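Grutton Public Art Inventory

Description: A catalog of outdoor sculptures, murals, memorials and fixed installations in Grutton and the Mitach waterfront district. Each record covers one work and gives its title, materials, setting, orientation and a short text on the artist's stated intent where we have one.

Version: 3, released in January
Records: 984
Memorials and commemorative works: 114
Records with no known maker: 61
Format: CSV, UTF-8, one row per work

What is in a record

Every row has an ID, a title, a category and a location. Most also have a materials field and a free-text description. Works made of several separate parts, such as the Brandão Steps markers, have one row for the whole group and a part count in the notes column. We do not give the parts their own IDs.

The orientation field is new in this version. It holds a compass bearing for works that were placed to face something – a shoreline, a building, the sunset on a certain date. It is blank for everything else. A blank does not mean the work has no front.
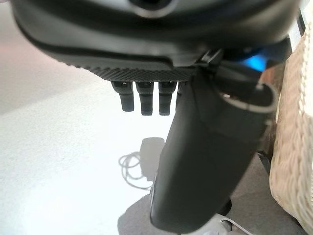 Gripper housing with a knurled strip and a row of small pegs, close up.

Sources

Records were compiled from city permit files, dedication programs, plaques and site visits. Where a plaque and a permit disagree on the title, the plaque wins and the permit title goes in alt_title. Descriptions written by artists are quoted as submitted, including spelling.

The Vokier collection was merged in from a separate list. Its 98 records keep their old IDs, which start with VK. Some of them use "bronze" for any brown metal and have not been checked.

Known problems

Murals are undercounted. Painted works on private walls need no permit in Grutton, so they only appear if someone reported them.

Removed works stay in the file with status set to "removed". Filter on this column before making a map. Works in storage are marked "stored" and keep their last outdoor location.

Install years before the permit system started come from plaques and can be off. A dedication year is sometimes entered as the install year.

Suggested use

The file is suited to walking maps, class projects and maintenance planning. It should not be used to set insurance values or to settle questions of ownership.

Corrections

Send the record ID, the field and the correct value, with a source if there is one. Plaque text is the easiest to check. Corrections go into the next version – we do not patch a release once it is out.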